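# Lecture 2: Learning to Move Plates in Simulation

August 30, 2023. Instructor: Elżbieta Czerwiński

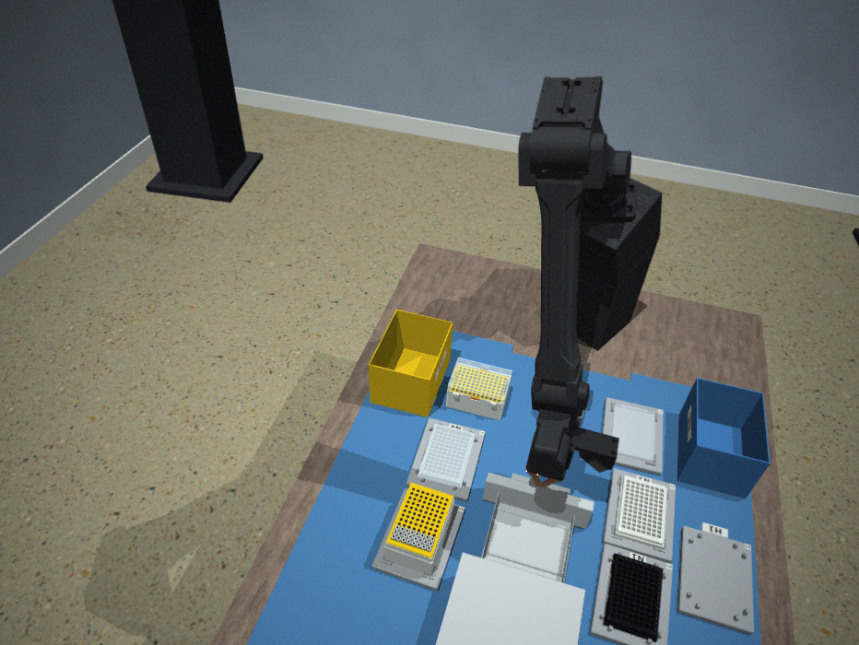
## Why we start with a simulated bench

Welcome back! Today we get to my favorite part of the course, the question of how much a robot can learn about lab work before it has touched any real labware. The simulated bench for the whole term is called Larkance. It has one arm, a plate instrument at the front, a few fixed plate positions with tags, two open bins (one yellow, one dark blue) and a supply of tips. You will know it very well by the end of the term.

Moving a plate sounds dull until you try to program it. A multiwell plate is wide, flat and light, and it has to land in a holder that is only slightly bigger than it is. If the wrist is tilted a little, one corner catches and the plate rides up on the rim. People fix this with their fingertips without noticing. Our arm has to learn that small wiggle, and I think it's wonderful that it can.

## The method

We follow the Nowicki recipe, which has two stages.

**Stage 1: imitation.** A scripted expert with full knowledge of the simulator makes 600 successful transfers. The learner sees only the camera view and its own joint angles, and is trained to predict the expert's next short stretch of motion. Predicting a stretch instead of a single step makes the arm far less jittery.

**Stage 2: practice with randomization.** Now the learner runs on its own for 3,000 episodes. Before each one we shift things a bit:

- the position and rotation of loose items such as tip racks
- which holders are full and which are empty
- the direction of the light, and with it the shadows
- table texture and floor color
- friction between fingers and plate

Reward is given only at the end, when the plate is flat in the target holder. I was sure this would be too sparse. It works because Stage 1 has already brought the arm close to the goal, so even clumsy early attempts succeed now and then.

## Look hard at the shadows

Notice how dark the shadow is on the floor at the left, and the rounded one that falls from the gripper onto the tray. Both matter to a policy that works from pixels! A network trained under one fixed light will happily use the gripper's shadow as a height gauge. Clever, and useless as soon as the lamp moves. In our March runs at Sultstead, the policy trained with fixed light did well in its own world and then came down too early under a new light. Randomizing the light took that shortcut away.

The same goes for color. White and black plates both turn up on the bench, and a black plate hides its well grid much better than a white one does. If your training set is mostly white plates, expect trouble.

## What we found

Each policy was tested on 100 fresh layouts. In short:

1. Imitation alone reaches the right holder most of the time but often leaves the plate tilted.
2. Practice alone, with no expert data, learned nothing useful in the same number of episodes.
3. Both stages together gave the best seating by a clear margin. The remaining failures were mostly collisions with a neighboring item on the way in.

Result 2 surprised several people in the group, and I'd love for someone to take it on as a term project. Would a denser reward rescue it? What about more episodes?

## Before next time

- Read the Jistoritz notes on action chunking, sections 1 and 2.
- Run the fixed-light policy yourself, then rotate the light and write down where the first error shows up: reach, descent or release.
- Bring one idea for a new thing to randomize. Strange ideas are welcome. Last year's best one was plate weight, and we still use it.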